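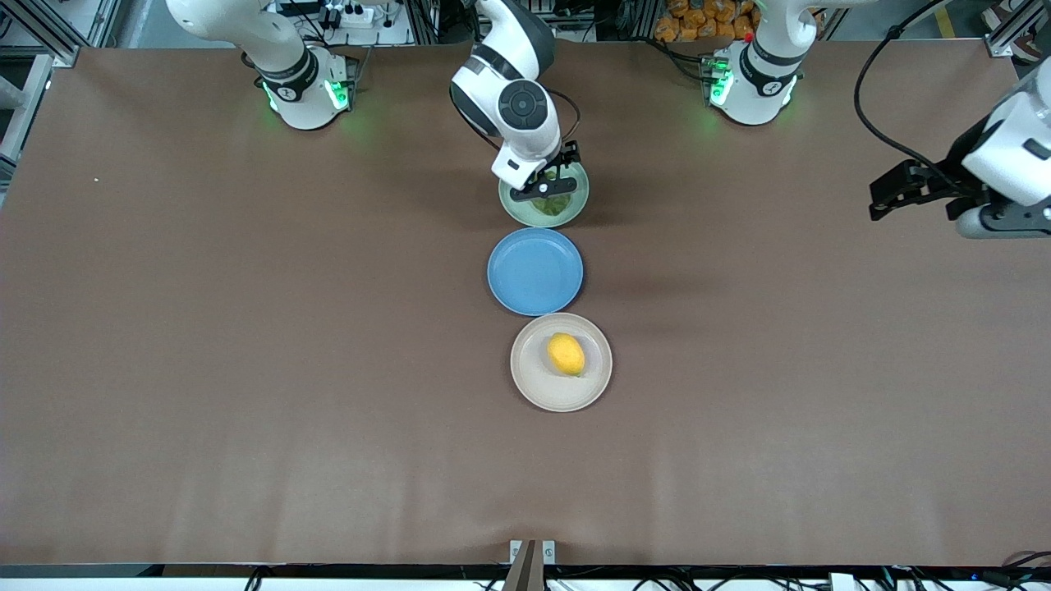
A green bowl, a blue plate and a beige plate in a row, with two white robot arms at the table's far edge.

The Secrets of Havport

When prosecutors charged Sverre Dahlgren with stealing trade secrets last August, the press release had everything. There was a foreign buyer. There was a thumb drive. There was the phrase "critical technology," used twice in the first paragraph and never defined.

Fourteen months on, the case looks a good deal smaller. The foreign buyer was Rendley, a parts reseller that already had a supply contract with Dahlgren's employer, Cellix. The thumb drive was company property, signed out in Dahlgren's own handwriting. As for the critical technology, I have read the 134 files the government says he took, or at least the index to them, and a fair number are lunch menus, parking notices and the minutes of a safety meeting at which the main topic was a loose stair rail.

None of this makes Dahlgren innocent. Among the menus are 11 documents about a sealant for battery housings, and Cellix insists they were worth a fortune. How much of a fortune depends on who is asking. In the charging papers the loss is "substantial." In a filing to its insurer, dated a few weeks earlier, the company left the line for stolen property blank.

I put this to Esben Brøndum, the company's general counsel, in his office above the old customs house in Havport. He was polite about it. "An insurance form is an insurance form," he said. He would not say whether the sealant had ever been sold, and he ended the interview when I asked for a second time.

The government's theory also leans on timing. Dahlgren copied the files late in the evening and resigned soon after. It sounds bad until you look at the badge records, which show him leaving late on most nights of that spring. His lawyer, Firouzeh Nikzad, has made a great deal of those records. She has made rather less of the emails in which her client told a Rendley sales manager that he could "bring something with me." She calls them bravado. Maybe so. I have known engineers to brag, though seldom to a customer and seldom with an attachment.

What bothers me is how little testing any of it got before the handcuffs went on. The complaint rests on a statement from one Cellix manager and a technical opinion from Samonte, a consulting firm that Cellix had paid for other work in the past. The agents did not hire an expert of their own. Hjalti Vigfúsdóttir, who spent years reviewing such opinions for defense lawyers, read this one at my request and found two citations to published papers describing much the same sealant. If it was in print, it is hard to see how it was a secret. Samonte did not answer my letters.

There is a pattern in these cases that officials dislike discussing. The announcement comes with flags and a podium. The plea, when it comes, is often to something like a false statement, and it arrives with a page or so of text and no podium at all. Dahlgren has been offered such a deal. Nikzad says he turned it down, and prosecutors will not confirm that it was made.

He now lives with his brother and fixes outboard motors for cash. The next hearing is set for 12th October, on whether the jury may see the insurance form. The government wants it kept out on the grounds that it could confuse people.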